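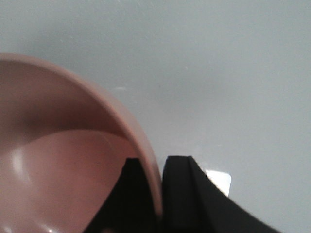 How much does a robot learn from the camera on its wrist compared to the one looking down at the whole table?

More than we guessed, at least for the last couple of inches before it grabs something. Thread on what came out of the Kovura runs this month 🧵

Share 43

2/ Quick setup. We trained the same policy two ways at the Donddale lab. One version gets the overhead view plus the wrist view, the other gets overhead only. Same arm, same demos, same training time. 2904 demos total, mostly bowls, cups and lids.

3/ Then 500 grasp attempts for each version, with the start positions shuffled by a script so I couldn't cheat (I would absolutely have cheated, I get attached to these things).

4/ Both versions get to the object fine! Reaching is kind of boring now. The gap shows up at the rim. Pinching a bowl means one finger inside and one outside, and from overhead the gripper hides the exact spot you need to see.

5/ The overhead-only policy tends to land both fingers on the same side of the rim, close, and then just squeeze air. Super confident about it too. The wrist version wiggles a little, lines up the gap, and goes down.

6/ The part I didn't expect: we blurred the wrist images on purpose, pretty heavily, and it barely hurt. My guess is the policy mostly wants the big curved edge and where the fingers are next to it. Fine detail doesn't seem to matter much for this.

7/ Shiny bowls are still a pain. Highlights slide around as the arm moves and I think it sometimes chases them. Buthelezi (our older baseline) had the same problem, only worse.

8/ Somebody asked if you need all 2904 demos. We retrained on 400 and the wrist version still beat overhead-only trained on everything. That one made me get up and walk around the building.

9/ Caveats, because there are plenty: one arm, one gripper, one table. The Condholm folks have a totally different hand and I'd love to see them try it before anybody quotes me.

10/ Write-up is coming in September, plots and failure clips included. Next up is stacked bowls, where you get two rims right next to each other. Wish me luck, ugh.

Print this thread | E-mail this thread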